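31. Juli 2026
von Obsa Wubshet

Seit Januar baue ich an der Zelle mit den zwei Armen, und seit ein paar Wochen läuft das meiste davon erst einmal in der Simulation. In der Werkstatt ist der Platz knapp, und Ayantu Zeleke braucht die große Werkbank abends für ihre Fräse. Also sitze ich zu Hause am Rechner und lasse die Arme dort üben.

Das Projekt heißt bei uns Mumix. Die Aufgabe ist klein: einen Stift greifen und ihn an einem Prüfstand mit drei Scheiben einsetzen. Den Prüfstand habe ich selbst gezeichnet, eine lange Grundplatte mit drei Ständern, in jedem eine Scheibe. Alles Tragende ist grün, damit ich es in den Ansichten schnell von den hellgrauen Scheiben unterscheiden kann. Die Arme sind weiß und stehen hinter dem Prüfstand.

Am längsten habe ich mit der Reichweite gekämpft. In der ersten Fassung saßen die Sockel 37 Millimeter weiter auseinander, und der linke Arm musste sich für die mittlere Scheibe fast ganz strecken. Jetzt geht es besser, dafür kommen sich die Unterarme oben in die Quere. Ich habe eine Sperrzone eingetragen, in der immer nur ein Arm unterwegs sein darf. Das kostet Zeit, aber es knallt nicht mehr.

Von 674 Durchläufen in der letzten Nacht waren 271 brauchbar. Der häufigste Fehler ist der liegende Stift. Wenn er umkippt, findet der Greifer ihn zwar, fasst ihn aber schräg und bekommt ihn danach nicht mehr gerade. Ayantu schlägt eine kleine Ablage mit Kerbe vor, ich würde lieber mit dem zweiten Arm nachgreifen. Wahrscheinlich probieren wir beides.

Den Raum drumherum mit Tür, Wanduhr und Dielenboden habe ich dringelassen, obwohl er für die Aufgabe nichts bringt.

Als Nächstes kommen die Greiferfinger dran. Die Öffnungsweite ist noch geschätzt, die will ich an den echten Teilen nachmessen und dann eintragen.

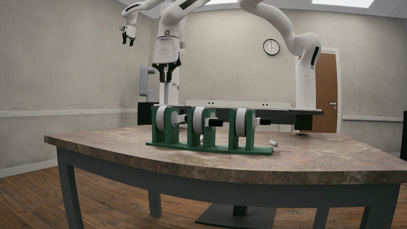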